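4. Getting the flat ready (Celia and Sarmiento, same steps for both)

Read section 3 first if you haven't got the keys yet. Key safe code changes every July, new one is on the Clustell sheet.

4.1 Heating

1. Main switch ON. Left of the boiler, behind the coats.
2. Zillov panel in the hall. Hold the round button till it beeps. Let go.
3. Set to GUEST. Not AUTO, AUTO drops out overnight and they ring us.
4. Check pressure. Needle in the green. If it's in the red stop and ring the office, don't top it up yourself.

Note: panel shows error 108 for a bit after switching on. Ignore. If it shows 99 that's a real one, switch off and ring.

CAUTION: towel rail gets very hot. Nothing plastic on it, no bath mats.

4.2 Kitchen

5. Fridge to 3. Door shut properly, Sarmiento one sticks.
6. Run both taps, hot and cold. Under the sink, feel for drips.
7. Dishwasher empty, filter rinsed, one tablet left in the tray.
8. Washing machine: towels at 90, nothing else at 90. Duvet covers have shrunk before.
9. Bins out. New liners, spare roll under teh sink.

4.3 Living room and table

10. Hoover under sofa cushions. Loose change in the dish by the door.
11. Wipe table with a damp cloth, then a dry one. No spray polish, it smears.
12. Flowers last. Artificial only, guests with hay fever. Stems to differnt heights, tall ones at the back, vase in the middle of the table.
13. Dust petals with a soft brush. No water in the vase.
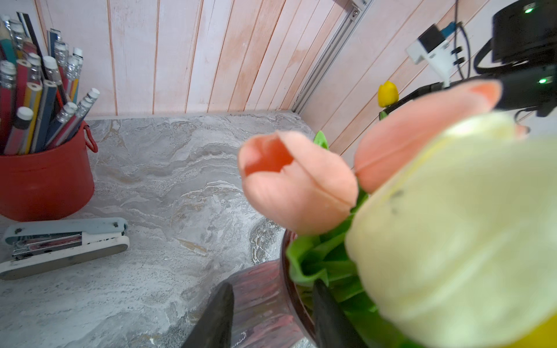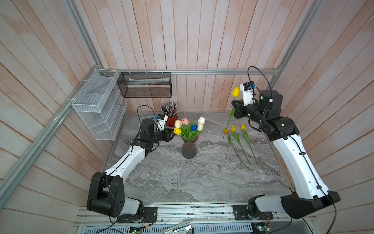
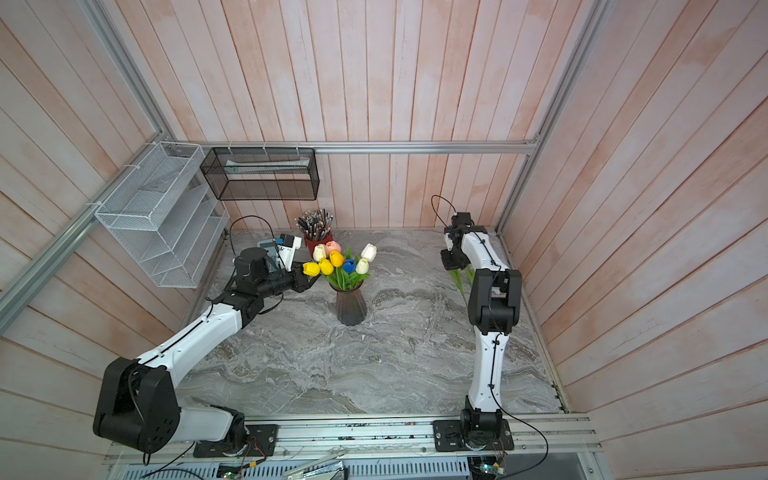 Tulips in all three. Any colours will do.

Po-yen Hsieh wants it added that step 11 is wrong for Sarmiento: the table there is oiled, so dry cloth only, and the oil needs redoing every July or it goes patchy. Also says the spare cloths are in the airing cupboard now, top shelf, and please stop putting them back under the sink where they go musty.

OK so: Celia damp then dry. Sarmiento dry only. Will fix the step in the next version.

4.4 Before you leave

14. Windows locked, keys on the hook.
15. Electric meter reading into the book. If it's up more than 500 since the last one, put a star by it.
16. Welcome folder on the table, open at the wifi page.
17. Hall light off. Porch light stays on.
18. Lock, try the handle, key back in the safe, scramble the dials.

CAUTION: safe door can look shut when it isnt. Pull it.

Updated October 6, 2021

Related sections
3. Keys and parking
5. Zillov panel error codes
6. Linen counts and laundry bags
7. Late arrivals
Who to ring at Clustell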